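MEDIA RELEASE
July 20, 2021

Bandora opens its artificial flower library to all of Joltirdale

Borrow a bunch, dress a room, bring it back in the basket

Bandora, the shared craft room on Ersoy Lane in Joltirdale, is thrilled to open its artificial flower library to everyone in town. From today any resident can borrow silk-style and fabric blooms for a wedding, a school play, a memorial table or a plain old dinner party, and return them when the fun is over. Blue hydrangeas and deep red roses lead the first collection.

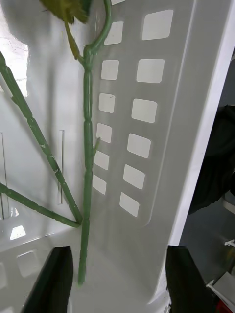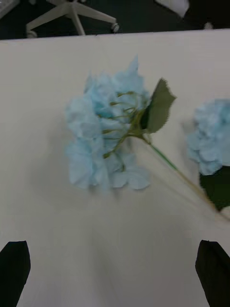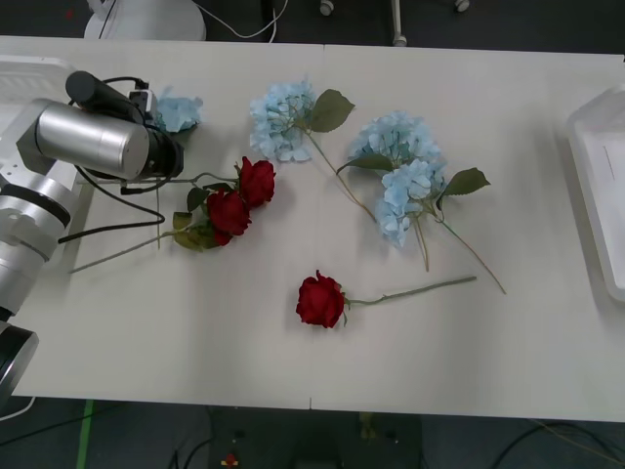

Fetetti wrote in to say that borrowing made more sense to them than buying, after three years of storing one party's worth of fake flowers under the spare bed. They asked whether the hydrangeas could be mixed with real greenery from the garden, and whether a single stem could be borrowed on its own. Yes to both! Garden greenery is welcome as long as it sits in its own water and the fabric petals stay out of it. Single stems are fine too, and we rather hope people will take one home just to brighten up a desk.

The library began as a cupboard. Members kept leaving flowers behind after workshops, other members kept asking if they could use them, and by last September the cupboard door wouldn't shut. We sorted the lot by colour, threw out what was past saving, and put some of our small grants money into fabric heads that hold their shape. The library now holds 71 bunches, and we're very proud of it.

How borrowing works

Come in during open hours and choose from the tables. Loans run for 20 days, and you can extend once if there isn't a waiting list for that colour. There is no charge for Joltirdale residents. Groups from outside the town pay $13 a bunch, which goes straight back into replacement stems and florist's tape.

Large bookings are welcome, but please give us a bit of warning. Anyone wanting more than 32 stems at once should fill in the booking sheet at the front desk so we can set them aside. Blue goes quickly in wedding season. So does red, and we're hoping to add white and a good dusty pink before spring.

Looking after the flowers

Artificial flowers are tougher than they look, though they do have their weak spots. Hydrangea heads are made up of masses of little florets, and they crush if something heavy is stacked on top. Lay them on their sides on a clear table and give the petals a gentle fluff with your fingers before you arrange them — it's amazing how much life comes back into a flattened bloom. Leaves can be bent outward a little at a time. If one pops off, keep it and hand it back with the bunch. We can nearly always refit a leaf, but matching a lost one is hard.

Please don't trim the stems. If your vase is too short, ask us for one of the tall ones, or fold the bottom of the stem up on itself if it's the bendy kind. Dust comes off with a soft dry brush. Keep hairspray, glitter and perfume well away, as the fabric holds on to all three.

For the trip there and back, a laundry basket is hard to beat. Stand the stems upright, heads at the top, and don't pack them in tight. Plastic bags squash the petals and the stems poke through.

Come and have a play

To celebrate the opening we're running free arranging sessions in the main room. There's no set design to copy. We put the flowers out on the white tables, you pick what you like, and we show you how to build up a centrepiece that stays put when somebody bumps the table. Past groups have made everything from a low blue ring for a christening to a towering mantelpiece number that had to be carried out sideways. Children are welcome with an adult.

We'd also love your cast-offs. Clean artificial flowers in any colour can be dropped at the front desk, along with baskets, vases and floral foam. Faded ones are useful as well — they go to the workshop shelf, where people practise wiring and taping before they start on the good ones.

Bandora, Ersoy Lane, Joltirdale
Bookings and donations: ask at the front desk during open hours
Media are welcome to visit and take photos by arrangement

ENDS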